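Notes on the Lending of Household Goods
Mon 26 April

The Starbridge lending cupboard has now completed its first full year, and it seems proper to set down how its rules have been applied and where they are to change. I write in a personal capacity, as the person who drafted those rules, and the views given are my own.

Members may borrow kitchen and table goods for a period of nine days. The period was chosen to cover two weekends where a loan begins on a Saturday. In practice most loans are for a single family meal or a house move, and requests for an extension have been few. Extensions will continue to be granted in writing.

The catalogue

At the close of the year the catalogue held 1000 entries, of which 31 have been withdrawn through breakage or loss. Each entry carries a shelf number and a short note of condition. The old card index, kept in the Besik drawers by the door, will be retained until July and then closed. Members who still hold paper tickets are asked to exchange them before that date.

A word on naming. Earlier entries used the terms "set", "part set" and "odd" without any settled meaning. A part set is now any group of matching pieces from which one or more is missing. Odd pieces are listed singly and may be borrowed in any mixture. I had expected some resistance to this, but odd pieces have proved the more popular choice, particularly for larger gatherings at Bailly Hall.

Returns

Goods should be returned clean and dry. Plates may be stacked, provided that the largest is placed at the bottom. Loans from the Ziniseo branch must go back to that branch, as the two catalogues are held separately.

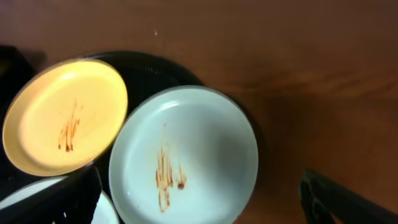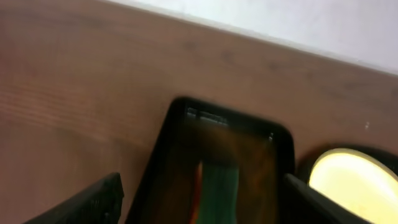
Both on the wooden tabletop.

Charges for the coming year

There will be no charge for ordinary loans. A deposit remains payable on glassware and on any loan for a public event, and it will be repaid when the goods have been checked against the catalogue. Breakages should be reported on return so that the entry can be amended the same day.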